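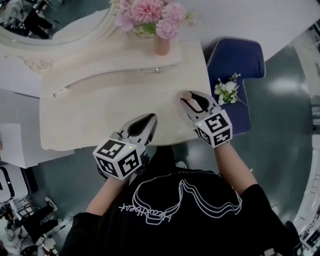

New routine keeps Erum's hand-held grippers in step at Trellside

TRELLSIDE, August. The pair of hand-held grippers that Erum keeps at its Trellside rooms has a proper care routine at last, written up by the people who use them and taped inside the lid of the case they live in, and everyone on the floor seems rather pleased about it (including, we are told, the people who used to find the case open and the fingers stuck with tape fluff on a Monday morning).

The grippers are worked by a person, one in each hand, going through small household jobs at ordinary furniture while the position of both tools is recorded. The recordings go over to the Hollis building, where the group there uses them to teach a robot with two arms to do the same sort of thing. It all sounds very grand, but as Clementina Mota will tell you over a cup of tea, most days come down to whether the fingers close squarely and whether the cubes are clean.

Mota has looked after the Trellside equipment since the spring, and she took on the routine after a bad patch in which the left and right grippers slowly stopped agreeing with one another. The recordings looked fine to anyone watching them go by. It was Tarun Uniyal at Hollis who noticed, going back over a week of work, that the right hand was being placed a little lower than the furniture it was supposed to be touching.

"Tarun rang me up and asked, very politely, if our tables had been getting taller," said Mota. "I went and measured one, which tells you what sort of week I was having, and then I went and looked at the cube."

The cubes are the printed marker blocks that ride on the grippers, and their patterns are what the software reads to work out where each hand is and which way it is pointing. The one on the right gripper had crept in its mount. It was a very small creep, and you could only feel it if you held the body in one hand and tried to twist the cube with the other, but at the fingertips it grew into something you could see on a ruler.

The fix was a dab of thread locker on the mounting screws and a fresh calibration, and that might have been the end of the story if Rostyslav Hnatiuk, who does most of the bench repairs, hadn't asked when anybody had last checked the other one. There was a silence, he says, and then there was a list.

The routine that came out of that conversation takes 5 minutes at the start of a session and a good deal longer on Sunday, when the rooms are quiet and the grippers come properly apart. For the daily check, the person going on shift wipes the cubes with a dry lint-free cloth, gives each one the twist test, opens and closes the fingers all the way and looks for the indicator light. Then both grippers are closed on the same gauge block, one after the other, and the opening each reports is written in the book. If the two numbers are more than 2 millimeters apart, the session waits and Hnatiuk gets a phone call.

No alcohol wipes on the cubes, please. This has been underlined in the book and underlined again by a second person. The wipes lift the ink at the corners of the pattern and leave a shine on what remains, and a shiny cube under a ceiling light is about as much use as no cube at all. Trellside has a good deal of overhead lighting and floors that throw it back, so the printed faces are replaced with matt ones as soon as they start to catch the light, and a stack of spares is kept flat in a folder in the supply drawer.

The Sunday work is Hnatiuk's, and he'd be the first to say he enjoys it. The fingers come off, the finger pads are washed in warm water and a drop of dish soap and left to air dry, and the slides get brushed out. Trigger springs are looked over for stretch. A session of tidying and arranging puts a gripper through a lot more squeezing than people imagine, and after 1000 open-and-close cycles on the counter the pads are swapped whatever they look like, with the old pair going into a jar. He used to judge them by eye and thumb. The trouble with that, he explained, is that a pad goes slick so gently that the person holding the gripper just starts squeezing harder and never mentions it, and small rounded things such as wooden pegs are the first to slip.

Cable care gets its own page, and a slightly stern one. Leads are to be coiled over and under and hung up at the end of a session, nothing is to be yanked out by the wire, and nobody is to leave a gripper hanging by its own cable from the back of a chair. Tyra Magnusson, one of the regular operators, owned up cheerfully to having inspired that last line.

"I put them down nicely now," she said. "There's a foam tray for them and I use it! And I'll tell you what, my hands are less tired since the triggers were done. I'd thought it was just me getting worn out by the afternoon, but the left one had been stiff for weeks and I'd gotten so used to it I didn't think to say."

Her remark led to the one part of the routine that Mota says she would never have come up with at her desk, a line at the bottom of every page in the book that simply asks how the grippers felt. People write all kinds of things there. "Bit gritty." "Right one lovely today." One entry just says "heavier?" and after some head-scratching Hnatiuk found a body screw had gone missing and the weight was sitting differently in the hand.

The check book had 66 entries in it when we stopped by, and Tamara Bondarchuk, who manages the Trellside and Cumwood rooms for Erum, had been through every one of them with a pencil. The gauge block readings have stayed within the limit on all but a handful of days, and those were mostly put down to pads nearing the end of their life. She would like the cycle limit brought down a little for the right hand, which tends to do more of the reaching and gripping with right-handed operators, but she and Hnatiuk have yet to agree on how far.

Cumwood gets its own pair of grippers and its own book next. Bondarchuk is keen for the two sites to do the checks in exactly the same order so that anyone can cover a shift at either place without having to relearn anything, and Magnusson will be going over for the first few sessions to show people the twist test, which is hard to put into words and easy to overdo.

Uniyal, for his part, has asked for a copy of the gauge readings to be sent along with each batch of recordings, so that Hollis can see at a glance what shape the grippers were in that day. He has been promised them. Mota says the handwriting is his problem.

Spare finger pads and printed cube faces for both sites are being kept at Trellside for now, in the supply drawer, and anyone taking the last of either is asked to write it on the sheet.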